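Home Articles Issues Authors Search Contact

4. Planning the second purchase

4.1 What we have to buy

The first round of hand-held grippers went in without much of a plan. Parts bought as needed, receipts in three places, one quote from Gounder that nobody signed. For the second round we wanted a proper sheet before the order closed on 30th March. This section sets out how we got there, mostly for other small labs pricing the same sort of gear.

The target is 8 tables with a pair of grippers each, so 16 grippers. Our unit for budgeting is the table, not the gripper. A pair of grippers with no rails, no stands and nowhere to plug in is no use to anyone, and in the first round that was exactly the part left off the sheet. Per table we came to $3823 before tax, with the grippers, the cables, the stands, the tape and the table itself. Labour not included. Shipping not included either, Clistport charges by the crate and the quote moved twice in January.

Two suppliers made it to the last round. Kelness sells the gripper built, pads on, cable fitted. Dikora sells the same size of tool as a kit and it's cheaper, but somebody has to put it together. Everaldo Mendonça built one kit from each batch and kept the time. We went with Kelness for the bulk order and one Dikora kit for spare arms.

Pads are the running cost. We'd budgeted none. A full set for one table is $124 and we now plan on replacing them on a schedule, see 4.2. Smooth round containers such as bottles and tubes are the main load on them, and they make up most of our task list, so the rate will not be the same for a lab doing soft goods.

Figure 3 shows the work the sheet is meant to cover: (a) open fingers over the table, the fabric-like pad on the right finger slightly frayed at its edges; (b) the finger pads closed on a white tube; (c) both grippers in use at one table, the right one on a blue-capped bottle beside the khaki box.

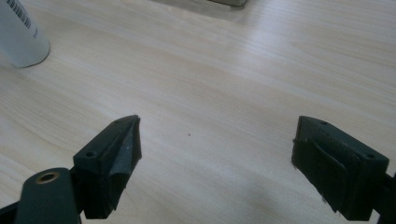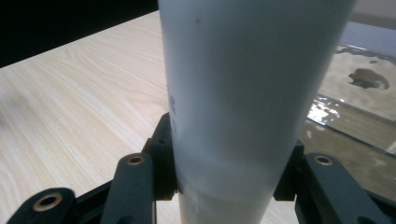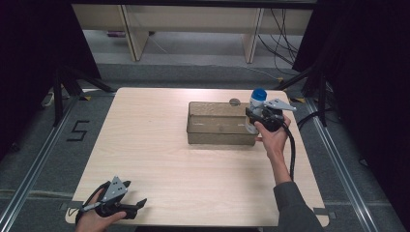 4.2 Consumables and spares

Pads first. Arlo Oyelaran went through the repair notes from round one and sorted them by part. Pads, then cables, then a long gap, then everything else. Threaded inserts hardly come up at all, so we dropped the bag of spares that Kelness adds by default. Small saving but it's repeated on every pair.

Cables are harder. They fail where they leave the tool, and a failed cable stops the table for the day becuase both grippers have to log together. We hold one spare per table. Could be too many. Cheaper than a lost day though, going by what we pay operators.

Floor tape and table tape: we first put these under office supplies and then ran out. Now on the equipment sheet with its own line.

4.3 What we would change

Ask for shipping in writing. Get the stands from the same place as the rails, ours came from two sellers and the clamps did not match, which ate most of a week. Budget the pads from the start. We'd also split the order in two, half the tables and then the rest after a month of use, even if the discount is a bit worse. Kelness would of agreed to that, we asked too late.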